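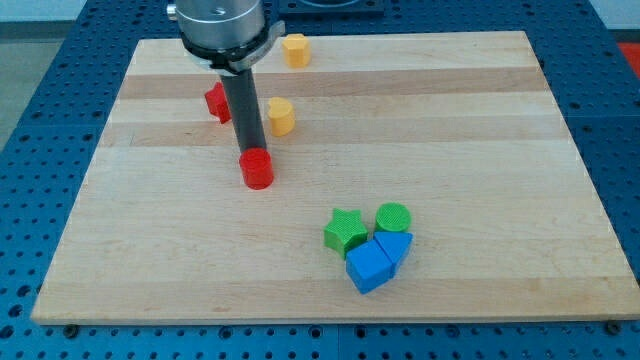

Do wooden boards really need oiling before you use them as a worktop for small jobs?
Only if the wood is bare, and most boards sold as "ready to use" are closer to bare than the label suggests.

I make up glued-strip boards for sorting, gluing and general fiddling about, and I've read a lot of advice on finishing them. Much of it seems to come from people who sell oil. What follows is what I do on a pale board that gets shape blocks and other small plastic bits pushed around on it all day.

1. Check what you've got. Put a drop of water on the surface and leave it for 2 minutes. If it sits up in a bead, there's a finish on there already and you can skip to step 4. If it soaks in, carry on.

2. Sand lightly, 400 grit, along the strips. Going across them leaves scratches that show up badly on pale wood. Don't bother with the five-grit routine unless the board is rough.

3. Oil it once, thinly. I've used Vundholm board oil and plain mineral oil and couldn't tell them apart after a month. The Vundholm tin says three coats. I doubt it. Wipe off whatever hasn't gone in after around 28 minutes and stand the board on its edge overnight.

4. Fix it down. A loose board creeps, whatever the makers of sticky feet tell you. Rondik pads held mine until July and then gave up. Bolts near the corners are duller and better. Drill the holes slightly oversize so the wood can move, and stop tightening once it's snug.

5. Test it with a block. Slide one along each glue line. If it catches, sand that line only and dab a bit of oil back on.

Wax is optional. It looks nice and makes everything slippery, so I leave it off any board where pieces have to stay put.

Last checked 2/28/26. The Clorgate scraper I used to recommend in step 2 has gone up to £9 and I wouldn't buy it again.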